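Brick walls indoors - cleaning, patching, hanging stuff on them

Got asked again about the brick so putting it all in one place. Our shop wall is old brick, brown and red, and I've made most of the mistakes already. Grab what you need.

Dust first. Always dust first. Vacuum with the soft brush head, top row down, go slow over the mortar lines. Skip this and you are just making mud. An old paintbrush gets the ledges where a brick sticks out a bit.

Then wash. Warm water, squirt of dish soap, sponge wrung out hard. Work in patches the size of a doormat. Rinse with a second bucket, plain water. Change the water before you think you need to.

No wire brush. I did it on one corner and teh face came right off. Nylon only.

White powdery stuff coming through? That's salts. Brush it off dry, don't wet it. If it's back in a month you have damp somewhere and soap won't help - go look at the gutter outside.

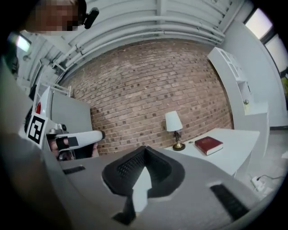 Brastville, March

Pipes along the top. If yours run up where the wall meets the ceiling like these white ones, do them BEFORE the bricks. Everything on them lands on the bricks. Old sock over your hand, slightly damp, slide it along. Clamps and joints hold the most fluff so use a toothbrush there. Don't pull on anything, don't hang anything off them either. Not even a coat hanger.

Ribbed ceiling is a pain. Long handle duster, go with the ribs, never across. Wear glasses. Eyes full of grit is no fun at 7 in the morning.

Fridge or tall cabinet up against the brick - leave a gap, two fingers at least. Air needs to move back there. Pull it out twice a year and vacuum behind. Felt on the back corners if it rubs.

Hanging things:
Drill the mortar, not the brick. Mortar can be patched, a cracked brick is yours forever.
Masonry bit, slow speed, hammer setting off to start.
Blow the hole out before the plug goes in. A drinking straw does it, shut your eyes.
Light stuff, use brick clips. No drilling. Tully sells a pack of 14 and I've had mine up for years. They only fit if the mortar sits back a little, so check first.

Crumbly mortar. Scrape out the loose bits, brush, mist with water, press new mix in with a thin trowel. I use the Pimum premix, small tub. Let it get thumbprint firm, then smooth it. Try a bit somewhere hidden, new mortar always dries a differnt color than you expect. Usually paler.

Sealer? Only if it sheds dust on you all day. Matte, breathable, one thin coat. Shiny looks awful on old brick. And never over damp, you lock it in.

Haziq Entili wrote in to ask about candle soot. Dry soot sponge, wipe one direction, turn to a clean side each time. No water till the black stops coming off.

Grease by a stove - baking soda paste, leave it 19 minutes (ok, 20), nylon brush, rinse.

More on grout and floor tile when I get to it. Bultton people, the bucket swap is still on, bring lids.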